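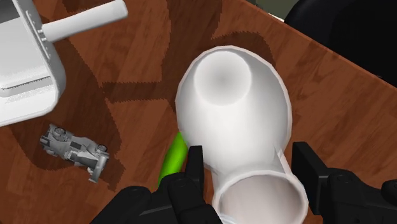

I'd been in the Dalach returns shed for less than an hour before somebody handed me a hairnet, a mug of tea and an opinion about the robot. Everybody at Prellelum has one. The drivers think it's too slow, the office thinks it's marvellous, and the women on the sorting benches (they are nearly all women, and have been for years) mostly want to know when it's going to learn to do saucepan lids.

Prellelum takes in the household stuff that other people send back. Odd bits of plumbing, toys, kitchen things, half a set of something. All of it has to be picked up, turned over, looked at and put in the right place, and until last spring that was done entirely by hand, 8 hours a shift, standing up. I tried a stint at bench 3 and my wrists were grumbling by the tea break!

Now there's Kofler, the name everyone uses for both the arm and the software that runs it. It does the picking up and turning over while a person decides what happens next. There were 21 sorters when it arrived. Five of them have since moved upstairs to a project called Cover, and I'd assumed that was a polite word for something grim, but no — they got a pay rise and proper chairs. They spend their days on a simulated version of the job, where Kofler practises on things that don't exist before it's let loose on things that do.

I loved it up there. It's a bit like watching somebody play a very slow computer game with the sound off. One of the five told me she'd gone up expecting to be hopeless, as she can't work her own telly, and found that she knew more than the engineers did. She knows that you don't squeeze a thing at its thin end, and that a toy car will roll off the moment you stop looking at it. All that used to live in her hands. Now she has to say it out loud, and she told me that's the tiring part. 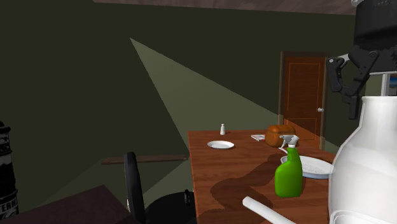

What the Cover team argue over most is clutter. The engineers like a nice clear table, and the sorters keep telling them that no bench in the history of Dalach has ever looked like that. So the rehearsals have got messier, and rather homely too. One I watched had a loaf of bread on a wooden table with a green spray bottle close by, and a great white jug sitting right under the gripper's black fingers, all in a room with a brown door and dark green walls. I wanted to go in and put the kettle on.

Downstairs it's less cosy. Two sorters told me they miss the chat, now that the benches are spaced further apart to make room for the arm. Another said her shoulder has stopped hurting and she'd happily swap the gossip for that. Nobody I spoke to had been shown what happens to the rota after April, and several brought it up without my asking. When I put it to the shift office I was told a plan was being written.

Saucepan lids, by the way, are still done by hand.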